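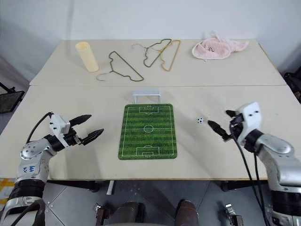 The letter about our water meter came in the spring and I put it under the fruit bowl with the others. It said our reading was higher than expected and that we might like to check for a leak. I assumed it was the usual sort of letter.

Then the bill arrived. We had used 2,627 litres in a single week, for a house of two people who both shower at work. I rang the number and got through to Teresa Urbańczyk in the meter office, who was patient with me. She asked me to turn off the stop tap inside the house, go out to the boundary box, and tell her whether the small wheel on the meter was still going round. It was.

So the leak was on our side of the meter but outside the house, somewhere along the supply pipe under the front path. That pipe belongs to us. I hadn't known that. I had always thought the water company owned everything up to the wall.

We got two quotes. One firm wanted to dig up the whole path before they would say anything. The other was Prurkia, who sent Miloslav Dvořáček with a listening stick and a box of electronics. He walked up and down for most of the morning, put a chalk cross near the gatepost, and said he would start there. He dug down and found an old joint between the original lead and a length of black plastic that somebody had put in later. Water was coming out of it steadily and running off along the old trench, so the lawn had stayed dry and we never saw a puddle.

He gave us a choice of mending the joint or replacing the whole run. We went for replacement. I didn't much like the idea of keeping the lead, and the path was half up by then anyway. The new blue pipe went in on the second day. The water was off from breakfast until mid-afternoon and we managed with saucepans filled the night before.

Two things I would do differently. I would read the meter myself, once a month, and write it on the calendar. And I would have rung up when the first letter came, as there is an allowance for leaks but it depends on having the repair done within a set time of being told. Teresa says our claim is still being looked at. I have sent the invoice and two readings taken 24 hours apart.

The path still needs its last few slabs put back. Witold from next door has offered to lend me his rubber mallet, and he has since been out to look at his own meter, which was perfectly still.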